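4. Running a marked-target trial

Use this procedure after the mat has been registered (Section 3). Each trial tests whether the policy can follow a source and target given only as marks on the camera image. No move text is supplied.
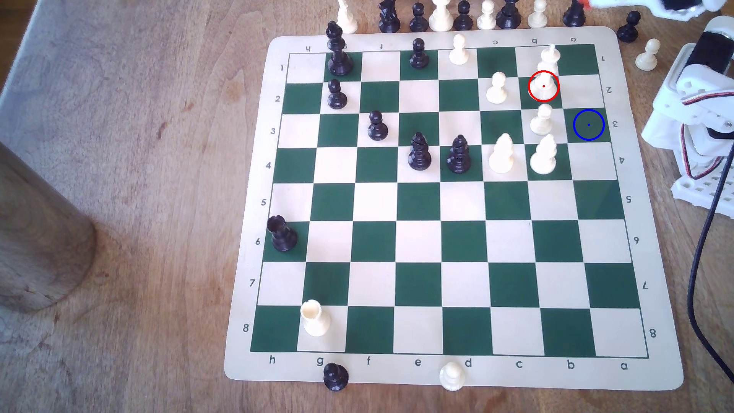 Red circle: piece to move, b2. Blue circle: target square, a3.
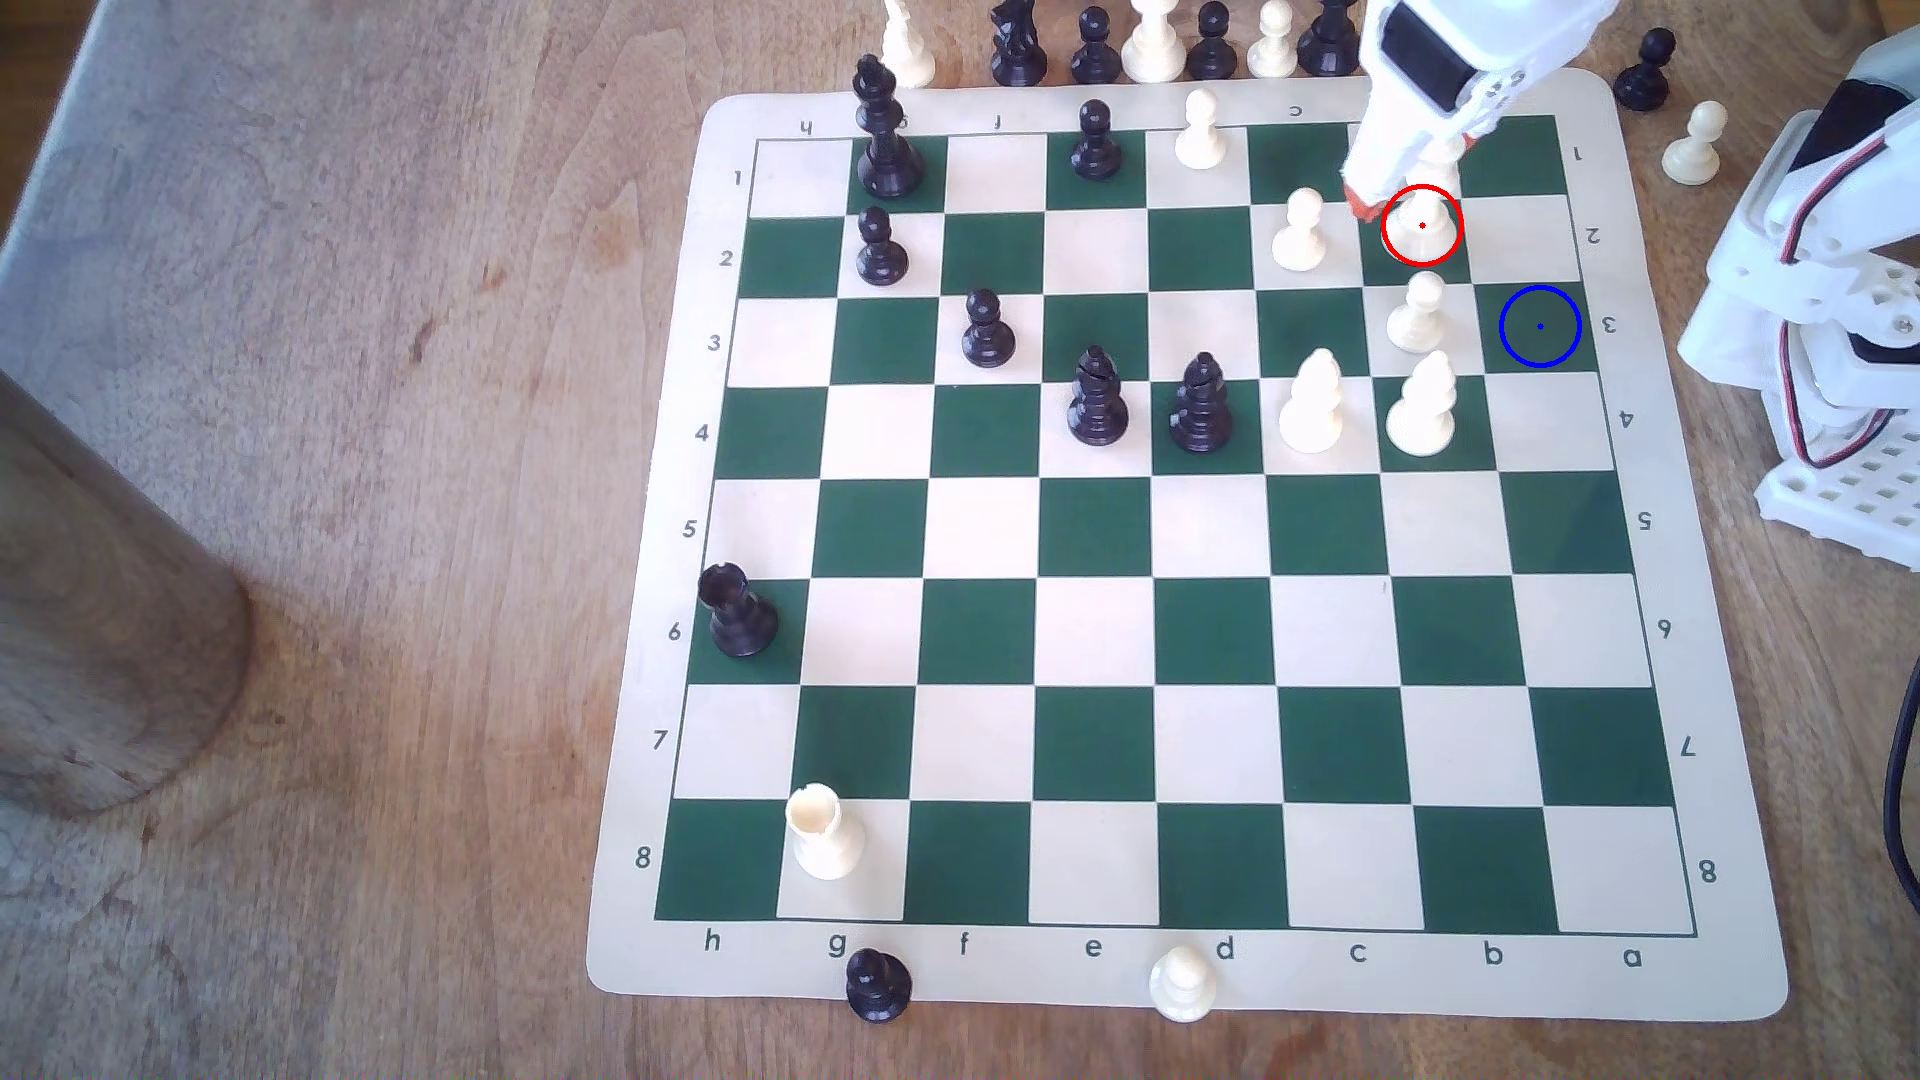 Mabli Owen

4.1 Set up the position from the trial sheet. Leave spare pieces off the squares. They may touch the printed border.

4.2 In Vurneck, open the overhead view and load the trial. The overlay draws a red circle on the source piece and a blue circle on the target square.

4.3 Compare both marks with the sheet. If either center dot falls on a neighboring square, stop and repeat Section 3.

Note: Read squares from the printed coordinates. In this view rank 1 is at the top and file h is on the left.

4.4 Press Start. Keep hands clear of the mat until the arm has parked.

CAUTION: The servos stay powered after a timeout. Switch off at the supply before reaching under the gripper.

4.5 Score the trial as 2 (piece upright on target), 1 (piece moved, wrong square or fallen) or 0. The policy is not scored on chess legality.

4.6 Run 40 trials per checkpoint. Restore the position by hand after each one.

Note: The released checkpoint was trained on 1,813 demonstrations. A further 121 were held out and must not be used for tuning. Send scoring disputes to Dilwyn Powell before the Friday export.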